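The Basket Work

Akosua Amoah got the job in December, through a woman at the bus stop. It paid by the hour of good footage. You wore the head camera, you did the washing the way you always did it, and a machine in Stelden learned from your hands.

The papers came from a firm called Drasel. Sit or stand, they said. Keep both hands in view. Don't talk to the camera. She read them twice and put them in the drawer with the gas bill.

She worked in the bedroom, beside the bed, where the light was best. Clothes into the basket, clothes out of the basket, lid on, lid off. She had bought that basket at the Sriwong market with her first wages, long before any of this, and now she knew it better than she knew her own sister. By the third evening she could press a load down without thinking, and then she worried that she was supposed to be thinking.
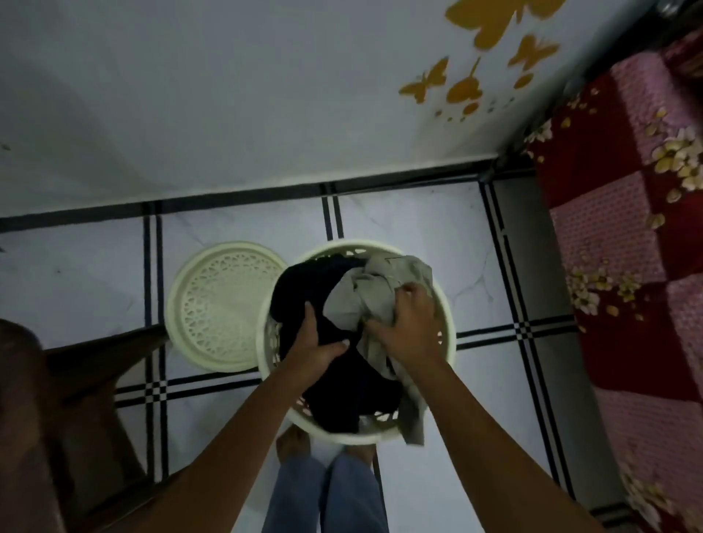

Stelden

Amos Halvorsen watched her hands on the left screen. On the right screen was the robot, which stood in a bay with a basket of its own and had dropped 67 shirts since morning.

"It lets go too early," he said.

"Then show it again," said his supervisor, and went to lunch.

He put on the gloves. When he closed his fingers, the robot closed its own. He picked up a towel, carried it over and let go, and the robot did the same a moment later. It worked as long as he was in the gloves. When he took them off and ran the robot on its own, the towel went on the floor.

He went back to the woman's clips. There were 421 of them and he had seen most. He never saw her face, only forearms, trousers, the floor and those yellow butterflies on the wall. He found one he had skipped and slowed it down.
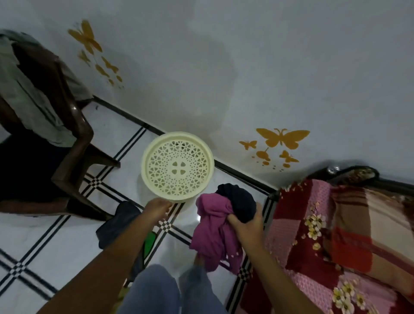
Page 7

She had hold of the basket. He had been looking at the hand with the clothes in it for over a month, and all that time he had cut the other hand out of the training set to save space. The left one was on the rim.

He put the gloves back on. This time he took the near side of the basket with his left hand before he moved the right. The robot took its basket too. He did it 3 times, then put the left hands back into the set and started the training again. It would take all night. He ate a sandwich from the machine and slept in his coat.

In the morning he ran the robot alone. It reached out and held the rim. The towel went in. A sock went in. The next shirt caught on the edge and hung there, and the robot waited, as she sometimes did, and then pushed it down.

Amos wrote a note to go out with her next pay slip. The form only had room for one line. He wrote, "Your left hand is very good," and then thought that sounded strange, and sent it anyway.

Akosua read it at the kitchen table. She looked at her left hand, front and back. Then she went to bring in the sheets — it had started to rain.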